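Simulated cup stacking: what should a written success rule contain?

Posted in Manipulation / Evaluation practice, December 6, 2019

We run a cup-stacking task in simulation with one arm and a multi-fingered hand. The task is to nest the teal cup in the yellow one. Our internal procedure says only that an episode passes "when the cups are stacked." Two people scored the same batch of 83 episodes from that sentence and disagreed on 19 of them.
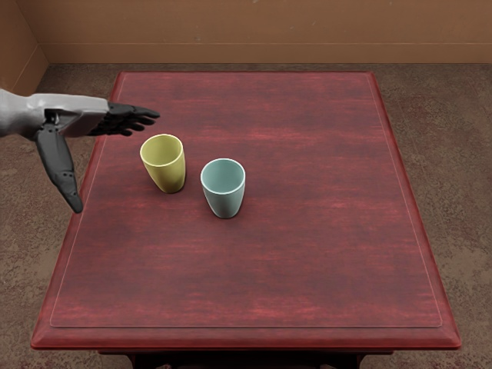

Both cups upright on the table, hand open above the yellow one.

Episodes like this are no problem. Most of the disagreement concerns episodes where the cups are nested but the column is at an angle, or the hand has not moved away. I need wording that two people will apply the same way, and preferably that a script can check against simulator state. Is there an accepted practice?

Gruststead

I don't know of a single accepted rule. Labs write their own, and the useful part is publishing it with the results. Ours separates three conditions and logs each one:

Nesting. The base of the upper cup is below the rim of the lower cup, with the axes within 5 degrees of each other.

Release. No contact between any hand link and either cup.

Rest. Both cups stay below a velocity threshold for a fixed number of steps after release. State the threshold and the step count in the document.

A pass requires all three. Do not collapse them into one flag at logging time, or you will have to rerun everything when the rule changes.

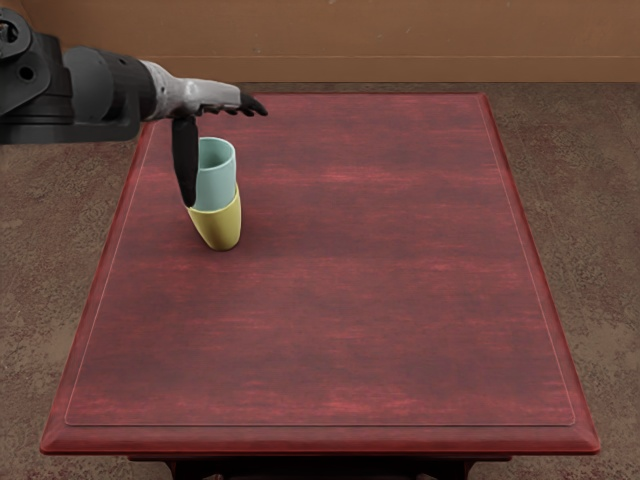 Applying the rule to a held stack

Your second render is a good test of the wording. The teal cup is inside the yellow one, the stack leans slightly, and the long black finger is against its left side. Nesting looks satisfied, subject to the axis check. Release is not satisfied at this step. Rest cannot be evaluated yet. The correct entry for that step is "nested, in contact," and the final result depends on what the log shows by the time limit.

Also record the tilt of the lower cup relative to the table. A lean during contact is acceptable under our rule. A lean that remains after release should have its own limit.

Zasovside

Just use a timeout. We cut everything at 3,000 steps and look at the last one. Works for us.

Lill

A timeout fixes when you score. It does not define what you score, so you need it in addition to the conditions above. Two further items: freeze the rule under a version number before the evaluation batch is run, and have both scorers label a small shared set first. If they still disagree, change the text and issue a new version. Old results keep the old number.

Numora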